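5. Issuing a missing person alert

An alert goes to every subscriber in the selected districts. Drafts are saved on the Nondlow server every 20 seconds and can be reopened by any user with editor rights.

5.1 Before you start

Sign in to Jolleto with an editor account. Viewer accounts do not show the Alerts tab. Have the police reference to hand; the form will not save without it.

5.2 Creating the alert 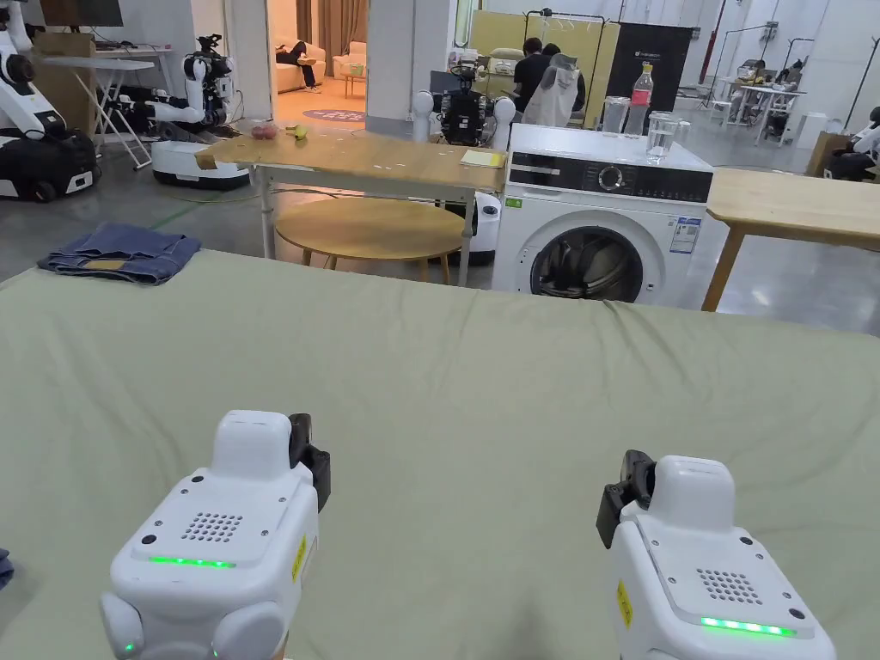

1. Open Alerts and select New, then Missing person.

2. Enter the reference in the Case field. Numbers only, for example 2213.

3. Fill in Last seen: place, day and time. Use the 24-hour clock.

4. Enter height, build, hair and clothing. Leave a field blank if the detail is not known. Do not type "unknown", as the word will be printed in the alert.

5. If a vehicle is involved, tick Vehicle and enter make, colour and registration.

6. Under Districts, choose Makberg, Zhuravel or both.

7. Select Preview, check the telephone number, then select Send.

Note: The short text version holds the first 12 words of the Summary field. Put the name and place first.

Caution: A sent alert cannot be recalled. To correct an error, open the alert, select Amend and send again. Subscribers receive both versions.

5.3 Closing the alert

1. Open the alert and select Close.

2. Choose Found or Withdrawn. Each sends a fixed message to the same districts.

3. Remove personal details from the public page by selecting Clear page. The case number stays in the log.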